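News | Home Organisation | Media Releases

Home About Shop Media Stockists Contact

FOR IMMEDIATE RELEASE

Womenlow brings out the Clonberg clear box, and I've already filled my pantry with them

CUVUMMONT, 16 November 2018. I've been writing the releases for Womenlow for a fair while now, and I don't usually get to be this cheerful about a box. But we've got a new one! It's called the Clonberg, it's clear plastic, it's got no lid, and it goes on sale today through our own shop and all our regular stockists.

If you know us at all you'll know Womenlow as the people who make the cane-look baskets and the cutlery trays. Those have been lovely to us and they're not going anywhere. What our customers kept writing in about, though, was wanting to see what they own. I had a whole folder of emails going back to March, most of them some version of "I bought a third jar of cumin again." (I've done it with bicarb. Twice.) So we went looking for the plainest, clearest rectangle we could make, and after 17 samples we settled on the Clonberg.

It's a long open box with thin, stiff walls and crisp edges. There's no pattern on it and no colour. Put one down on a white surface and you look straight through the sides and the bottom to whatever's underneath, with just the rim and the corners showing as fine lines. I put mine on the white sheet we've got over the worktable and had to look again to find where the far wall was. 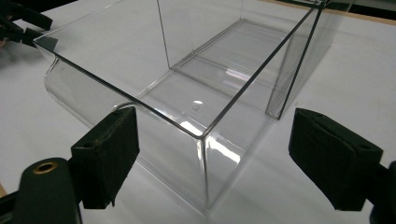 The Clonberg clear box, open top, seen from above.

The range is 3 sizes to begin with. The small one is for spice packets, batteries, tea bags and the odds and ends that live in the second drawer down. The medium is my favourite and the one I'd tell anybody to start with, as it fits a standard pantry shelf front to back and you can slide it out like a drawer when you're after the rice crackers at the rear. The large is for the laundry, the garage or the kids' textas, and it'll swallow a surprising amount of Lego.

Now, a bit about how I'd go about using them, because people always ask me at the market stall and I always say the same thing. Clear a space first. Take everything off the shelf, wipe it down, and lay it all out on the biggest flat surface you've got. I like a plain white sheet over a table. It hides the old glue and biro marks on ours, and little things like twist ties and stray cloves show up beautifully against it. Leave it bare until you're ready to sort, and don't let anyone put a coffee down on it.
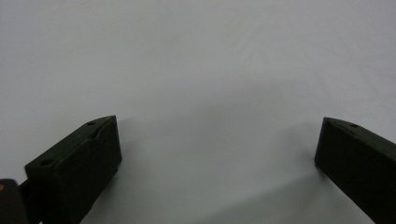
A plain white surface, ready for sorting.

Then make your piles. Baking stuff, breakfast stuff, snacks, things you forgot you had. Only after the piles are done should you choose the boxes, and please measure the shelf before you order! We've had more returns over a shelf lip than over anything else, and I'd much rather you spent five minutes with the tape measure than an afternoon at the post office.

I also get asked whether they have to match. They don't, but two the same size do look terrific placed end to end. They make one long clear row, so a deep shelf gets pasta up the back and tinned tomatoes at the front, and you can pull either one out by itself. Try them empty on the table first and shuffle them about until you like it. I find that bit very soothing, if I'm being truthful, and have been known to keep going well past lunch. 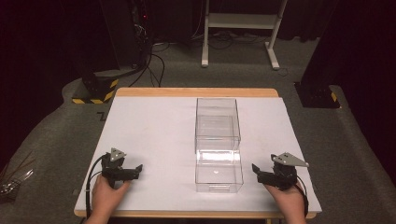
Two clear boxes on the worktable, one directly behind the other.

Care is dead simple. Warm soapy water, a soft cloth, and dry them with a tea towel if you don't want water spots. Please keep the scourers away from them. Clear plastic shows every scratch and I've ruined one of the samples that way myself, so learn from me. They'll catch the light a fair bit near a window as well, and I've come to quite like that in the laundry, where nothing else sparkles.

The small Clonberg is sold in sets of 2. The medium and large are sold singly, and you can mix and match however you please. We'll have them out at our Cuvummont showroom, over by the tea towels, along with a stretch of Mbwambo shelving so you can see how they sit on a proper pantry shelf. Mbwambo make the slimline pine units we've stocked for years, and the medium box slides onto them like it was born there. Over 28 stockists will be carrying the range as well, and the list is on our website under Stockists.

Samples are available to home and lifestyle writers on request. Tell us which size you're after and the depth of your shelf, and I'll get one in the post to you.

Media enquiries: Womenlow Media Desk, Cuvummont showroom, or use the form on our Contact page.

ENDS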